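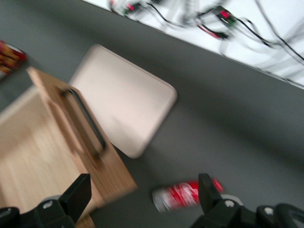
Wrist camera view on the Grudarton bench, fingers open, soda can on its side next to the wooden box.

Arm build: wrist camera and gripper

The Hinon arm in the shared workshop now carries its wrist camera full time. The mount is printed in two parts and held with M3 screws. Fingers open to 70 mm, enough for a standard can across its diameter with little room to spare.

Blur during fast wrist moves is still the main problem. Exposure was left on automatic. We have fixed it at 2 ms and will add a light over the bench to make up the loss. The Jestau controller also drops its speed limit after a restart, so check the setting before you enable the motors.

Supply is 12 V, fused separately from the logic side. The wiring will move to a closed tray once the connector order arrives. Until then, please do not reroute anything on the white panel.

Grip tests continue in January, with loads up to 700 g. Mount files and the current settings are in the Alemneh folder on the workshop drive.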